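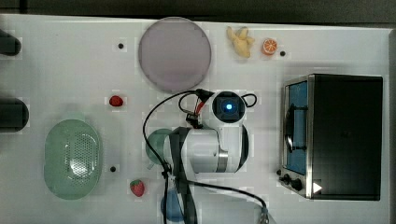
# Herngate Jam Kitchen opens its doors (and its marmalade pans) this February

I've been making jam in other people's kitchens for years, so you'll forgive me if I get a bit giddy here - we've got our own place! Herngate Jam Kitchen opens in February on the top floor of the old Trendach building, and I'd love you to come and get sticky with us.

We're starting with marmalade, as it's the season and I've already bought far too many Seville oranges. Each class takes 8 people and runs from half past ten until we've finished the washing up, usually a bit after two. You'll slice, simmer, argue over thick cut or thin, and go home with five jars and a very strong opinion on pectin. It costs £30, with lunch, jars and labels thrown in. Bring an apron and a sturdy bag.

My friend Bit-na Seol is teaching alongside me. She makes a Korean citron preserve you stir into hot water, and I've been pinching spoonfuls of it out of her fridge since we met. "Oluwaseun wants everything boiled to a set," she says. "I'm going to show people they can leave the pan in the cupboard and just use sugar and a bit of patience."

She's probably right, but don't tell her I put that in a press release.

Later in the spring we'll move on to rhubarb and ginger, then chutneys, then whatever the allotments at Edet are trying to get rid of. If you've got a glut of anything, ring me - I'll swap fruit for a place on a class if there's enough of it. I can't take quinces, I've still got last year's.

Local papers and food writers are welcome to sit in on a class for free, and we'll hold 2 places back for you on the first one. Do tell us about allergies when you book.

**Bookings and press:** Oluwaseun Yusuf, Herngate Jam Kitchen. Leave a message at the Vemeck Street greengrocer's if you can't get hold of me.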